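# Pinza Relto de dos dedos: me gusta, pero ojo con el cierre

Llevo 37 días con la pinza de Relto montada en el brazo y ya tengo ganas de contarlo, porque empezó de maravilla y luego me dio un buen susto.

Lo bueno primero: se monta en nada, los dedos agarran fruta sin machacarla (¡con lo que me costó eso con la Dranik!) y el cable no se engancha en la muñeca. Para ordenar cosas en la encimera va fina, fina.

Y ahora el fallo. Cuando pierde la comunicación, aunque sea un momento, se olvida del límite de fuerza que le habías puesto y vuelve al de fábrica. Sin aviso, ni una lucecita. Lo descubrí con un limón reventado y zumo hasta en el enchufe. Repetí la prueba 30 veces desconectando yo el cable y falló en casi todas. Lo peor es que el botón de parada frena el brazo, pero los dedos siguen cerrando. Imagínate con una mano en medio...

Escribí a Relto y me prometen firmware nuevo para agosto. Mientras tanto, reenvío el límite antes de cada agarre y practico con piezas planas de juguete sobre la tabla, con las manos bien lejos.

¿La recomiendo? Con niños por casa, de momento no. Le dejo 3 estrellas y la reviso cuando actualicen. 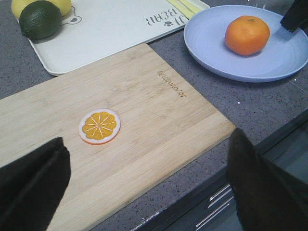
**Savolainen:** A mí me pasaba igual y lo de reenviar el límite no siempre basta. Acabé poniendo un interruptor que corta también la corriente de la pinza, y desde entonces duermo mejor.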